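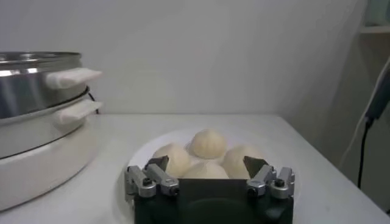 Steamed buns on the plate, steamer to the left.

I have been reheating buns in the same electric steamer for long enough to have opinions about it, and a reader, Viorica Nistor, wrote in to ask why hers come out with wet, gluey bottoms when the same brand from the same freezer case works for other people. My reply got long, so it goes up as a post.

First, the machine. Mine is a Dastine, bought used, stacked stainless tiers on a white electric base. The previous owner kept the manual, which I have read more times than it deserves. It covers filling and descaling well and cooking times badly. The bun entry in the table gives a single figure with no mention of size or whether the buns start frozen.

Water. The fill line on my base corresponds to more than 400 ml, measured with a kitchen jug on a level counter. I fill to the line with cold tap water every time. Starting with hot water shortens the wait but changes the timing, and I would sooner have one procedure that repeats. If the water is hard where you live, descale with white vinegar when the heating plate starts to look chalky. A scaled plate takes noticeably longer to get to a boil, and any time you have worked out for the buns will then be short.

Loading. Buns expand in the steam. The pleated kind I buy (Zuccaro, frozen, plain bag) grow sideways more than they grow up, so a gap of a finger's width between them is the minimum. I use squares of parchment cut slightly larger than the base of each bun. A full sheet of parchment across the tier blocks the holes, and this was the first thing I asked Viorica about. She was using a full sheet. Steam that can't pass up through the tier condenses underneath the paper, runs to the low spot, and soaks whatever is sitting there. If you must use a sheet, punch it.

Put the buns in straight from the freezer. Thawed buns have a damp skin before they even start, and the pleats slump. I tested this with half a bag each way and the thawed ones were flatter, with the top folds mostly smoothed out.

Timing. I start the clock when steam is coming steadily from under the lid, and I ignore the time spent heating. For frozen buns of the size I buy, 14 minutes in the lower tier. The upper tier runs a little behind, so I give it 2 minutes more when I use both. Swapping the tiers halfway through also works, but it means opening the stack, and each opening drops the temperature and shakes condensation off the lid onto the dough. Filled buns need longer than plain ones, and with a meat filling I check the center of one with a probe before serving any.

Lid drip is the other cause of wet buns. The lid on this model is nearly flat, so drops form in the middle and fall. A thin cotton towel stretched under the lid, corners folded up over the top and kept clear of the base, takes care of it. Bamboo doesn't have the problem because it absorbs the moisture. Metal does, every time.

Resting. Switch off, leave the lid closed for 2 minutes, then tilt it away from you and lift. Opening at full steam gives the surface a sudden chill and you may get wrinkles. After that, move the buns to a plate promptly. Left in the tier they sit over hot water and keep taking it up from below.

The plate matters less than people think, though I prefer a shallow one. In a deep bowl the buns lean on each other and stick where they touch. They will stick a little on a flat plate too if you crowd them. Pull them apart while hot. Once cool, the skin tears.

Cleaning. Empty the base when it has cooled, wipe it, and leave the tiers unstacked overnight. The seam where two tiers meet holds water and, eventually, a brown line of starch. An old toothbrush gets it out. Keep the base out of the sink.

Viorica has since switched to cut squares and reports dry bottoms, with some wrinkling on top, which I would put down to the lid coming off early. I have a bag of the larger Bitthorpe buns in the freezer and will add the time for those once I have run them in both tiers.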